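Call for dancers and one caller: the Shezi longways project

Closum is a small contra and English country dance group, and we are looking for people to test dances that most of us suspect are not very good.

Some background. Over the years our members have inherited a box of dance instructions from the old Gresteo club, 112 of them, mostly handwritten. The club's own newsletter called them "lost treasures." I have read them all and I have my doubts. Several are the same dance with a different title. One asks the second couple to be in two places at once. A fair number may have been lost on purpose. But reading a dance and dancing it are different things, and I have been wrong before, so we are going to try them on a real floor with real people and write down what happens.

The project is named Shezi after the first dance in the box, which has no known author and a very awkward hey.

What we need

We want 23 dancers who can commit to the full run of sessions, beginning in April. You should be able to do a hey for four, a poussette and a plain right-and-left without being pushed through it. You do not need medals, and a long list of workshops attended won't impress me much. We would like a mix of ages and some people who are comfortable in either role.

We also need one caller. This is a paid position, though the pay is modest and I won't dress it up. The caller must be able to teach from bad instructions, stop a dance when it has fallen apart, and resist fixing it on the spot. Repairs come later, if at all.
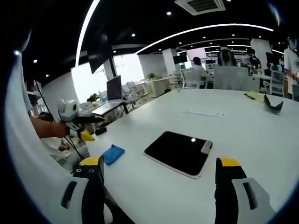 Every dance will be walked through twice and danced once, and then each set fills in a short form about it. We have had enough of feedback that says "lovely evening, thank you." Tell us where you got lost and which bar you were on. Write by hand if you prefer. Loose sheets go missing on any table where someone has left a crumpled blue cloth, so we will hand out bound notebooks and collect them at the end of each session. Notes on the music are welcome too – several of the dances call for tunes that seem to have the wrong number of bars.

What you get

Dancers are not paid. Admission is free for the whole run, and you will be named in the collection if there is one. I say "if" because I am not convinced there will be. Should only two dances turn out worth keeping, we will print two, on one sheet of paper, and be pleased with it. Please don't sign up expecting a handsome book.

Music will be live at most sessions, played by Flitard, who have agreed to learn the tunes as written, mistakes included.

How to apply

Write to Zinhle Matlala at Closum by the end of November 2020. Dancers should say how long they have danced and name one popular dance they dislike, with a reason. Callers should send the same, plus a page of teaching notes for a dance of their choice. No recordings, please – I find they tell me more about the hall than the caller.

Applicants will hear back either way. Partners may apply together but will be considered separately, and will not be placed in the same set every time.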